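Flondine Stainless Tray, Rectangular: Review

Posted 31/05/2018
Rating: 4 out of 5

The Flondine is a plain rectangular serving and sorting tray in stainless steel with a raised rim. I bought two from Povach in January and have used them since for packing small parts and, on weekends, for food.

Construction
One piece, pressed, no welds. The rim is rolled outward and has no sharp burr anywhere I could find with a cotton ball. Base flatness is good: with the tray on a granite plate, a 0.3 mm feeler gauge would not pass under any corner. The empty weight on my scale was 265 grams.

Load
I loaded the center with 1,000 grams of washers and saw no visible bow. Carried by the short ends, it flexes slightly. The Tovar tray I used before is stiffer but heavier, and its corners are too tight to wipe clean.

Surface
The rim is polished and throws glare under overhead lights, a nuisance if you read labels next to it. Fine scratches showed on the base after some 78 washes. No rust or staining so far, including one night with salt water left in it.

Grip on the table
There are no feet. On painted wood it slides with a light push. On a rubber mat it stays put. Indasia sells a thin silicone liner that fits underneath, but it costs nearly as much as the tray.

In use
On a green-teal tabletop, the steel edge is easy to pick out, even with a large plastic bag hanging over it.

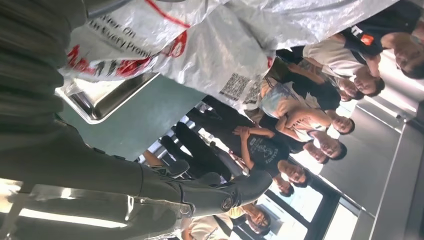

Cleaning and storage
Dishwasher safe. Nine trays stack to the height of a coffee mug, but they stick together if put away wet.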